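How to pack for a long overland trip with one bag

I've been moving about by bus and train since November, 2,074 km so far, and my rucksack has got lighter at nearly every stop. I set off with 13 kilos on my back. Please don't do that!

Start by laying everything out where you can see it all at once, then put back a third. Clothes for five days is plenty, even if you're away for months – you'll be washing things in sinks anyway. Roll your tops, fold your trousers flat against the back of the bag, and stuff socks inside your shoes. 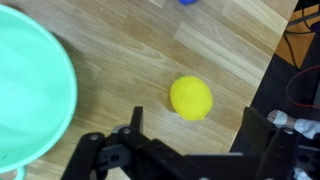 Food for travel days gets its own small bag, right at the top. I take bread, nuts, a bit of hard cheese and something to liven up my water bottle. A lemon like the one on the table is my favourite, as it has a decent skin and puts up with being squashed under a jumper (bananas do not, ask my sleeping bag).

Last job is the papers. Passport, tickets and a bit of cash go in a flat pouch under your shirt, with copies at the bottom of the rucksack. Then walk round the block with the lot on. If your shoulders moan, take out the second pair of jeans.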